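Markolov Lab Course – Home | Syllabus | Handouts | Lab Hours | Contact

Handout 3: Showing the Robot by Remote Control

Notes by Florêncio Guerreiro, June 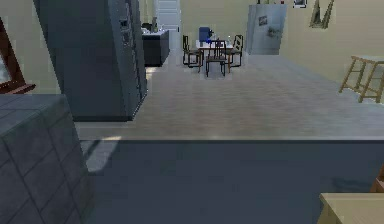
A demonstration is a recording of you doing the task well enough that you would want it copied. Students hear the first half of that sentence and start recording. The policy has no taste. If you hesitate over the grasp for eight seconds, it will learn to hesitate, and it will do so with great conviction. Before you touch the controller, spend a minute driving the view and learning the simulated kitchen. The dining table with the blue jug on it is at the far side of the room, past the big dark surface, and three chairs stand around it with their tall backs. A path that looks clear from one viewpoint may go straight through a chair. The simulator will let you know.

Recording sessions

Log in to Ceser, load the kitchen and check that the arm is in its home pose. Each pair records 50 demonstrations. Last year's pairs handed in about 80 and we threw out the ones with sneezes in them, so this is a kindness.

Keep your speed even. Move the wrist and the base separately until you are good at it – you will know you are good at it when your partner stops sighing. Close the gripper fully before lifting. If you drop something, discard the take. Do not pick the thing up and carry on, unless the worksheet asks for recovery data, in which case drop it on purpose and look surprised.

Vary the start position between takes. Fifty copies of one reach teach one reach.

Labels

Mark success or failure right after each take, while you still remember and before you start negotiating with yourself. "Nearly" is a failure. Save under your pair name, not "final" or "final2".

Reading for next time: chapter 8, the part on drift.

This site uses cookies to remember your login. Accept | Settings

© Markolov Lab Course. Contact the teaching desk. Back to top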